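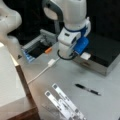
Can a carrier-locked Puseo phone be unlocked before the installment plan is paid in full?

Under the standard Loditz service agreement, the lock remains in place until the balance of the plan reaches zero. A customer may pay the balance early at any time and then request the unlock code through the account page. There is no separate fee for the code.

Additional details from the original poster, Theda Kuhlmann: The telephone was purchased in March through the Loditz store in Plolenthorpe. The price was $689, and $31 is charged to the account each month. I will be working abroad and wish to use a local SIM card in the second slot. The settings page shows the message "Network restricted" for both slots. I would like to know whether the second slot is covered by the same lock.

Catrin Rees
May 31, 2019

The lock applies to the device and therefore to both slots. A SIM card from another carrier will be detected, but the telephone will not register on the network. Emergency calls are still permitted.

Customers who intend to pay early should request a written payoff figure first. The amount shown in the mobile app does not include charges made after the last statement. Once payment has posted, the request form becomes available under Device Status. The form asks for the 15-digit IMEI number, which may be displayed by dialing *#06#.
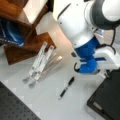
The code is sent by e-mail to the address on the account. It must be entered with a foreign SIM card inserted, and the telephone should then be restarted. Please enter the code carefully. After several incorrect attempts the entry screen is disabled, and the device must be taken to a store.

Morfudd Phillips

Roaming may be the less costly choice for a short stay. Please review the rates for your destination before paying off the plan.

Yolanda Olmedo

Mine was unlocked at the store counter without a code. I do not know whether this is still offered. It was an older Puseo model.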